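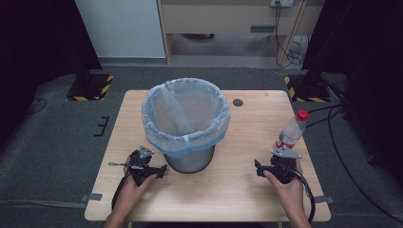
Incidencia 925 – Tallas intercambiadas en la ficha de blusones de lino
Octubre. Registrada por Bence Antal, Atención a Tiendas, Candeck

Estado: pendiente de confirmación del cliente

09:40. La tienda Kovács comunica que la ficha del blusón Golell de manga ancha muestra la talla M como agotada, aunque el almacén declara 71 unidades. La talla L figura disponible y no admite pedidos. Se solicita el fichero de existencias de la última carga.

10:15. Recibido el fichero. Las columnas de M y L aparecen en orden inverso al de la plantilla vigente. La importación no generó aviso alguno, dado que ambos encabezados son válidos.

10:50. Se corrige el orden y se repite la carga en el entorno de pruebas. La ficha presenta los valores correctos en los colores crudo y teja. En el color añil persiste el error.

11:30. El color añil conserva una referencia antigua del proveedor Prorico, duplicada en 3 variantes. Se eliminan 2 y se vincula la restante a la ficha principal.

12:05. Carga aplicada en producción. Se ruega a la tienda que vacíe la memoria caché y compruebe la guía de tallas, que se actualiza por separado.

Nota: los pedidos de talla L recibidos durante la mañana deberán revisarse manualmente antes de su expedición – el albarán puede indicar M.

Incidencias recientes
Fotografías de chalecos sin recorte automático
Descuento de temporada no aplicado en faldas
Etiquetas de composición en idioma incorrecto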